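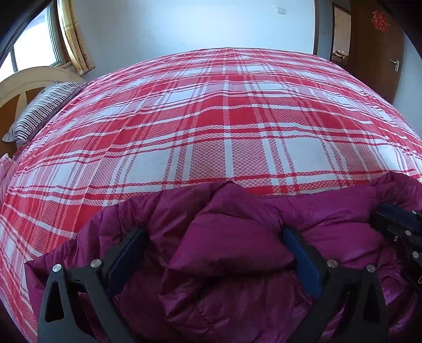 Flovcombe Boards: Quakes and Tremors

Home | Latest | Regions | Rules | Log in

Thread: 4.4 near Zulamden or quarry blast?

siltstone_sam
4th September, posted at 6:10 am
Local news says "strong earthquake rocks Zulamden." Strong according to who? I'm 12 miles out and slept right through it. The article gives no depth and no agency.

marrowbone
It woke me up. Two jolts, then the dresser rattled for a while. Blasts don't rattle like that.

tiltmeter
Depends on the ground you're on. The Lambrakis quarry is right there and they've set off big shots before. I'd like to see a waveform before anyone says "fault."

marrowbone
At 3 in the morning? They aren't allowed to blast at night.

tiltmeter
Not allowed and didn't happen are two different things. But fine, the hour is a point for your side.

hollis_creek
The Stundulard page has 504 felt reports up already. Nobody files 504 reports over a quarry.

siltstone_sam
Those are clicks on a web form. In March the same page showed 2,199 reports for something that got taken off the list a day later — turned out to be a sonic boom. I don't put much weight on it.

hollis_creek
So 2,199 people felt a boom and said so. They were right that something shook. The label was wrong.

siltstone_sam
OK, that's fair. I still want a depth.

gravelroad
The article also says "100 homes damaged" and further down "100 residents reported cracks." Which is it? Looks like one number used twice.

tiltmeter
Good catch. I wouldn't repeat either one until the county posts something.

marrowbone
My chimney has a crack that I'm pretty sure is new. Can't prove it, no old pictures of it.

We use cookies to improve your visit. Accept | Manage settings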